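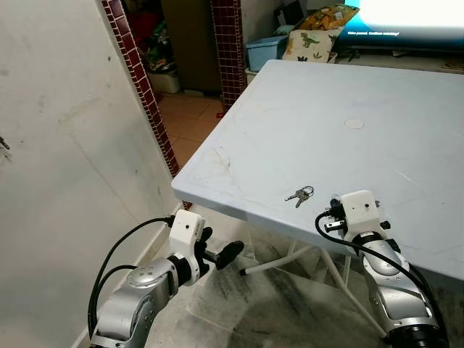
3. Work Surface and Test Object

The work surface was a light blue-gray folding table with a flat rectangular top and a thin raised rim. The top is matte and carries scratches and smudges. It was wiped before each session and otherwise left as found.

The test object was two silver keys on a single split ring. Keys were chosen over the Lomari blocks used in Section 2 – they lie nearly flat and settle differently each time they are put down. The bunch was placed a short distance in from the front edge.

3.1 Procedure

Placements were split between two sessions, 40 in total. Jovita Medrano set the keys down and Cameron Pryor logged the direction of the tips relative to the ring. Placements where the keys touched the rim were repeated. The full log is in Appendix B, with the table measurements by Emília Murín.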